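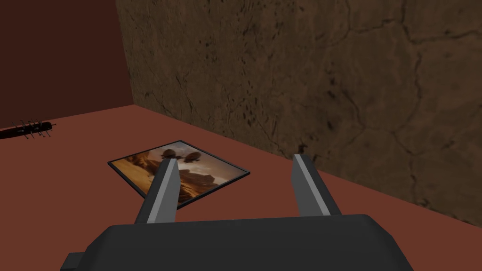
Framed picture and a bat with nails in it, on a reddish-brown surface.

Phone testers wanted - Tromeck handset trial
Posted Nov 14, 2008

Tromeck is looking for people to try out a new low-cost cell phone before it goes on sale in April. 28 places, two groups. Paid.

The phone is called the Pollau. Color screen, FM radio, two SIM slots, long battery. Built for people who mostly call and text and don't want a contract. We need it used every day by regular people, not by us.

What you'd do
Carry the Pollau as your main phone for 15 weeks. Your own number, your own SIM. Make calls, send texts, drop it in your bag, charge it when it needs charging. Fill in a short form once a week (ten minutes, paper or email, either is fine). Come in for four sessions at our office, evenings, about an hour each. Tell us what breaks. Tell us what's annoying. Menus especially, we know the menus need work.

Who we want
Age 18 and up. Any job or no job. You need to live or work inside the Truline coverage area, the trial handsets are set up for that network only. If you're not sure, put your zip code in the email and we'll check. Prepaid customers very welcome. Also people who have never owned a cell phone, and people over 60, we are short on both. Left handed people please say so.

Not for you if you work for a phone maker or a carrier, or if you are going to be out of the country for more than two weeks during the trial. Roaming is switched off on these.

Pay
$80 at each session, cash, plus you keep the phone at the end. Miss a session and you don't get paid for that one, but you can stay in. Truline airtime credit is added to your account every month while you're on the trial. Calls over the credit are on you.

Small print
You sign a form saying you won't post photos of the handset or lend it out. We log dropped calls and battery level, not who you call or what you write. Lost phone, ring us the same day. Loss and damage are covered once. Ó Ceallaigh are handling the weekly forms for us so you will get mail from them too, its not spam.

To apply
Email Niamh Hennessy at the Tromeck trials desk. Put POLLAU TRIAL in the subject line. Include name, age, zip code, what phone you have now and how long you've had it, and which evenings you can do. No resume needed. Please don't send attachments, our mailbox fills up.

First group is picked as emails come in, so sooner is better. If you dont hear back in two weeks you're on the list for the second group. No calls to the front desk please, they can't help with this one.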